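원격조종으로 수건 개기 시연 모으는데 자꾸 버벅거려요, 다들 어떻게 하세요?

로봇 학습 게시판 | 양팔 원격조종 | 2020년 7월 22일
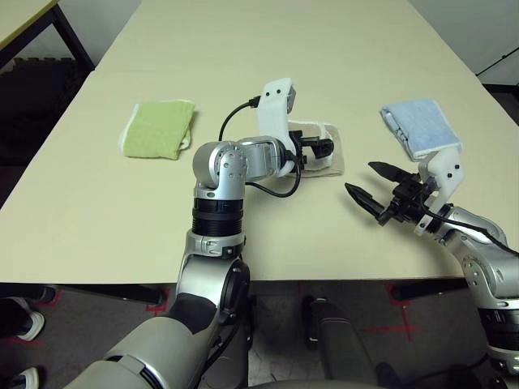

안녕하세요, 눈팅만 하다가 처음 글 써봅니다. 양팔 로봇에 수건 개기를 가르치는 중인데요, 제가 리더 암을 잡고 움직이면 로봇 팔이 그대로 따라오는 방식이에요. 수건은 연두색, 미색, 하늘색 이렇게 쓰고 있고 집게는 손가락 두 개짜리 그리퍼예요. 끝이 톱니처럼 돼 있어서 천은 꽤 잘 물어요.

문제는 제 손이에요 ㅠㅠ 제가 직접 손으로 개면 눈 감고도 개는데, 원격으로 하면 갑자기 세 살짜리가 됩니다. 특히 이런 게 안 돼요.

일단 모서리 집기요. 수건이 테이블에 딱 붙어 있으면 집게 끝이 천 밑으로 안 들어가요. 위에서 꼬집듯이 누르면 가운데가 주름지면서 두 겹이 같이 올라오고, 옆에서 밀고 들어가면 수건이 통째로 밀려나요. 한 번 실패하면 다시 펴야 되고, 펴다 보면 또 삐뚤어지고... 무한 반복이에요.

그리고 미색 수건이 제일 골치예요. 테이블도 크림색이라서 카메라 화면으로 보면 어디까지가 수건이고 어디부터가 상판인지 진짜 안 보여요. 연두색이랑 하늘색은 흰 테두리라도 있어서 모서리가 어딘지 감이 오는데 미색은 그냥 감으로 찍습니다. 저는 로봇 옆에 서서 눈으로 직접 보면서 조종하니까 그나마 되는데, 이렇게 모은 데이터로 정책이 배울 수 있는 건지도 모르겠어요. 사람은 보이는데 카메라는 못 보면 좀 반칙 아닌가 싶기도 하고요.

지금까지 성공한 에피소드가 70개인데, 제 솔직한 느낌으로는 그중에 예쁘게 된 건 별로 없어요. 중간에 놓쳤다가 다시 집은 것도 다 성공으로 넣었거든요. 목표는 색마다 100개씩입니다. 이 속도면 가을은 돼야 끝날 것 같은데, 중간 발표가 10월이라 마음이 급해요.

궁금한 거 정리하면요.

놓쳤다가 다시 집은 에피소드, 버려야 하나요 아니면 넣어도 되나요?
모서리 집는 요령이 따로 있나요? 각도라든지 속도라든지요.
미색 수건은 그냥 빼버릴까요? 아니면 테이블에 뭘 깔까요?
다 갠 다음에 테이블 어디에 놓는지도 매번 똑같이 맞춰야 하나요? 저는 그냥 비는 자리에 놓고 있어요.

참고로 소프트웨어는 Iltau에서 받은 녹화 프로그램 그대로 쓰고 있고 손댄 건 거의 없어요. 답변 주시면 정말 감사하겠습니다!! 사소한 팁도 좋아요.

수건지옥

Qianru Liang

안녕하세요! 저도 작년에 천 다루는 작업만 내내 했던 사람이라 그냥 지나칠 수가 없네요 ㅎㅎ 좀 길어질 것 같은데 양해해 주세요.

먼저 손이 바보 되는 느낌, 그거 다 겪어요. 손끝 감각이 없는 상태로 천을 만지는 거라서 당연히 어렵습니다. 저는 본 녹화 전에 녹화 버튼 안 누르고 노는 시간을 꼭 가졌어요. 데이터 욕심 버리고 그냥 수건 집었다 놨다, 끌었다 밀었다. 이걸 매일 아침 몇 판씩 하니까 손이 확 달라지더라고요. 피곤할 때 모은 건 나중에 돌려보면 티가 나요. 괜히 팔을 휘젓고 멈칫멈칫하고... 한 시간 하면 무조건 쉬세요. 리더 암 잡고 오래 서 있으면 어깨도 나가요.

다시 집은 에피소드 얘기부터 할게요. 저라면 버리지 않고 따로 표시해 둡니다. 한 번에 깔끔하게 된 것만 잔뜩 넣었더니 제 로봇은 첫 집기에서 미끄러지면 허공을 집은 채로 끝까지 접는 시늉을 하더라고요 ㅋㅋㅋ 빈손으로 아주 정성스럽게요. 복구하는 장면을 좀 섞어 줬더니 다시 돌아가서 집으려고 했어요. 다만 복구가 너무 지저분한 건 뺐어요. 제 기준은 이랬습니다.

놓친 걸 알아채고 바로 돌아가서 집은 것은 넣기.
네 번 다섯 번 헛집다가 얻어걸린 것은 빼기.
중간에 사람이 손으로 수건을 만진 것은 무조건 빼기.

마지막 거 정말 중요해요. 조금만 펴 주면 될 것 같아서 손이 쓱 나가는데, 그 에피소드에서는 수건이 저절로 움직인 게 되잖아요. 저는 그걸 모르고 넣었다가 한참 헤맸습니다.

모서리는 위에서 바로 꼬집지 말고, 한쪽 팔로 수건 안쪽을 살짝 눌러서 잡아 두세요. 통째로 밀려나는 문제가 그걸로 거의 해결돼요. 그 상태에서 다른 팔 집게를 비스듬하게 눕혀서, 아래쪽 손가락이 상판을 스치듯이 천 밑으로 들어가게 하는 거예요. 들어갔다 싶으면 바로 닫지 말고 아주 잠깐 멈춘 다음 닫으세요. 그 멈춤이 있으면 로봇도 닫는 타이밍을 더 잘 배우는 느낌이었어요(제 느낌입니다, 실험으로 비교한 건 아니에요). 너무 길게 멈추면 또 로봇이 거기서 영영 서 있으니까 진짜 잠깐만요!

상판을 스칠 때 힘을 너무 주면 팔이 버티다가 튀어요. 저는 테이블에 얇은 펠트를 깔았더니 집게가 조금 눌려 들어갈 여유가 생겨서 훨씬 편했어요. 그리고 이게 미색 수건 답도 됩니다. 어두운 색으로 까세요. 수건 윤곽이 화면에서 확 살아나요. 대신 깔 거면 이미 모은 70개랑 배경이 달라지는 거니까, 앞으로 모을 걸 전부 새 배경으로 갈지 섞을지 먼저 정하시고요. 저라면 아깝더라도 새로 시작합니다. 어차피 초반 데이터는 손이 덜 풀렸을 때 거잖아요.

그리고 제일 드리고 싶은 말씀. 로봇 옆에서 직접 보지 마시고 모니터에 로봇 카메라 화면 띄워 놓고 그것만 보면서 해 보세요. 처음엔 답답해 죽을 것 같은데, 내가 화면만 보고 못 하는 건 로봇도 못 한다고 생각하면 뭘 고쳐야 하는지 바로 보여요. 저는 그렇게 바꾸고 나서야 제 팔이 맨날 수건 모서리를 가리고 있었다는 걸 알았어요. 팔꿈치를 바깥으로 좀 빼고 들어가니까 해결됐고요.

놓는 자리는 매번 똑같을 필요는 없는데 아무 데나도 좀 그래요. 빈자리에 놓는다는 규칙이 사람한테는 당연해도, 빈자리가 여러 군데면 시연마다 답이 갈려서 로봇이 우물쭈물하거든요. 왼쪽부터 채운다, 이런 식으로 하나만 정해 놓고 끝까지 지키세요. 시작할 때 수건 놓인 위치랑 방향은 반대로 많이 바꿔 주시고요.

10월까지면 충분히 돼요. 화이팅입니다!

Zolholm사용자

저는 짧게요. 미색은 빼세요. 두 색만 해도 발표하는 데 아무 문제 없습니다. 나중에 추가하면 돼요.

그리고 숫자에 너무 매달리지 마시길. 저희 팀은 예전에 994개 모아 놓고 학습 돌렸는데 시작 자세가 사람마다 제각각이라 결국 반도 못 썼어요. 시작할 때 두 팔을 항상 같은 자세로 돌려 놓고 녹화 누르세요. 프로그램에 홈 자세 저장하는 기능 있으면 그거 쓰면 되고, 없으면 바닥이나 테이블에 기준 표시 해 두고 맞추면 됩니다.

집게 닫는 속도도 한번 보세요. 너무 빠르면 천이 튕겨 나가요.

Ye

윗분들이 다 말씀하셨는데 하나만 반대 의견 낼게요. 펠트 까는 거 저는 별로였어요. 수건이랑 펠트가 서로 붙어서 끌 때 펠트가 같이 딸려 와요... 네 귀퉁이를 테이프로 고정해도 가운데가 울더라고요. 까실 거면 매끈한 매트 종류가 나아요. 무광으로요, 번들거리면 조명이 비쳐서 또 안 보입니다.

저는 수건이 아니라 행주로 했었는데(더 얇아서 더 지옥이에요), 작업을 4단계로 쪼개서 연습한 게 제일 도움이 됐어요. 펴기, 반 접기, 또 반 접기, 옮겨 놓기. 각 단계만 따로 계속 하다가 나중에 이어서 녹화했어요. 이어서 하면 앞에서 삐뚤어진 게 뒤로 갈수록 커져서, 첫 반 접기에서 모서리를 얼마나 잘 맞추느냐가 거의 다예요. 거기서 시간 좀 쓰셔도 돼요.

양팔로 모서리 두 개 잡고 들어 올릴 때는 두 손 높이를 맞추려고 애쓰지 마시고, 천이 살짝 팽팽해질 때까지만 벌린다고 생각하세요. 너무 벌리면 한쪽이 빠져요. 저는 그거 때문에 수건 날린 적이 수도 없습니다 ㅋㅋ

아 그리고 수건 빨면 데이터 달라지는 거 아세요? 새 수건은 뻣뻣해서 모양이 잡혀 있는데 몇 번 빨면 흐물흐물해져요. 저는 일부러 새것이랑 빤 것 번갈아 썼어요.

수건지옥

와 이렇게 자세히 써 주실 줄 몰랐어요 ㅠㅠ 다들 감사합니다!

화면만 보고 조종하는 거 아까 바로 해 봤는데요, 처참했습니다. 연두색은 그럭저럭 했는데 미색은 아예 모서리 근처도 못 갔어요. 그동안 제가 얼마나 옆에서 훔쳐보고 있었는지 알겠더라고요. 팔이 가리는 것도 맞아요! 왼팔이 가운데로 꺾여 들어오면 손목 쪽이 수건을 반은 덮어요. 팔꿈치 빼는 연습부터 해야겠어요.

안쪽 눌러 놓고 비스듬히 들어가는 건 몇 번 해 보니까 확실히 덜 밀려요. 눌러 주는 팔을 제가 자꾸 까먹고 힘을 빼서 문제지만요. 한 손 집중하면 다른 손이 놀아요 ㅋㅋ

배경은 고민하다가 무광 매트로 가기로 했어요. Plondham에서 짙은 회색으로 하나 주문했고, 오면 지금까지 모은 건 연습용으로 치고 처음부터 다시 모으려고요. 미색은 일단 맨 뒤로 미루고 연두색이랑 하늘색 먼저 합니다. 놓는 자리는 왼쪽부터 채우는 걸로 정했어요.

하나만 더 여쭤볼게요. Liang님, 복구 에피소드 섞으실 때 비율은 어느 정도로 하셨어요? 일부러 놓치는 걸 연기(?)해서 찍기도 하셨는지 궁금해요.

Qianru Liang

비율은 따로 계산 안 하고 자연스럽게 나온 만큼만 넣었어요. 손이 늘면 실수가 줄어서 뒤로 갈수록 복구 장면이 모자라요. 그래서 나중에는 일부러 찍었는데, 놓치는 부분까지 녹화하면 로봇이 놓치는 것도 배우니까 조심하세요. 저는 이미 삐뚤게 접힌 상태, 집게가 빗나가 있는 상태를 만들어 놓고 거기서부터 녹화를 시작했어요. 시작 자세 통일하라는 윗분 말씀이랑 부딪히는 것 같지만, 이런 건 별도 폴더로 모아 두고 기본 시연은 홈 자세 그대로 가시면 돼요.

매트 오면 색 한번 봐 주세요, 집게가 검은색이면 너무 어두운 매트에서는 집게 끝이 안 보일 수 있어요!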